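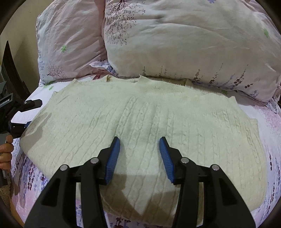
Wool_over_it: I'd block it again before you rip anything. Superwash grows when you soak it, everybody knows that, but a spin and a flat dry will usually pull some of it back. How long did you let it sit?

purlgrey
Overnight in the sink, which I now realize was too long. For anyone jumping in on page two: I'm trying to decide whether to frog the body of my Stormont pullover back to the armholes or live with it. I followed the pattern to the letter, and the body came out wide enough for me plus a houseguest. The pattern wants 207 stitches after the underarm join and that is what I had, I checked twice with markers.

The yarn is Ellora worsted, the undyed one. I bought it in September when the shop was clearing out the last of it, so there's no getting more if I mess up. I used 7 balls and have a sad little scrap left over.

Wool_over_it
And the swatch?

purlgrey
Please don't ask about the swatch.

(OK fine. I did a swatch. It was in stockinette. I did not wash it.)

tinneedle40
Well, there's your answer. Cables pull in and stockinette doesn't, so a stockinette swatch tells you nothing about this sweater. You have to swatch the cable panel, both repeats, wash it the way you'll wash the sweater, and measure it the next day. I know people hate hearing it.

mossystitch
I'm going to disagree with tin here, at least a little. If cables pull in, then a plain swatch would make you expect it BIGGER than it came out, so how does that end up with a sweater that's too wide? I think it's the yarn. I made the Halliday cardigan in Ellora and it fit great for a week and then just kept going. The sleeves got to my knuckles. Beautiful stuff to knit with, and I would never use it for anything heavy again.

tinneedle40
It can be both. An unwashed swatch hides the growth, and the plain stitch hides everything else. My point is only that she had no real number to start from.

purlgrey
You're both making me feel terrible, thank you! But mossy, that thing with the sleeves is exactly what I'm scared of. Right now mine are fine with the cuff folded back once. If they grow any more I'll be dragging them through my soup.
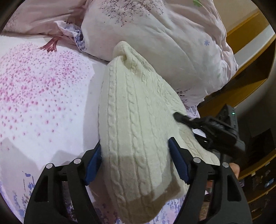
The other thing I keep going back and forth on is the needles. I knit the yoke on my old metal circulars and then switched to the Stadus ones for the body when the cable on the old pair started kinking up. Same size printed on both, but I wonder if I loosened up on the new ones. They're a lot slicker, and I was watching TV for most of the body -- not exactly paying attention to my tension.

Wool_over_it
Oh, that'll do it. Run both pairs through a gauge before you do anything else. I had two "identical" pairs that were off by a whole quarter millimeter, and over a couple hundred stitches that adds up fast.

mossystitch
OK, I'll give you the needles. I still say don't frog. It's so much work, and that yarn gets fuzzy when you pull it out. Take in the side seams! Do a line of slip stitch crochet up the inside where the seam would be and it'll stop the stretching too.

tinneedle40
Fake seams are good for sagging. They won't take out that much width. I'd frog, sorry. Go down a needle size and drop one repeat on each side.

purlgrey
I'm leaning toward mossy's plan first, mainly because I can undo it if it looks dumb. If the fake seams don't help I'll rip back to the underarms and use tin's numbers. I've got almost 40 hours in the body alone and I'm not ready to look at it as a pile of ramen yet.

Does anybody know if the slip stitch line shows from the front on reverse stockinette? That's what I have at the sides, between the cables.

Wool_over_it
Go through the purl bumps on the back only and it won't show. Keep it a bit snug, not tight, or the hem will flip.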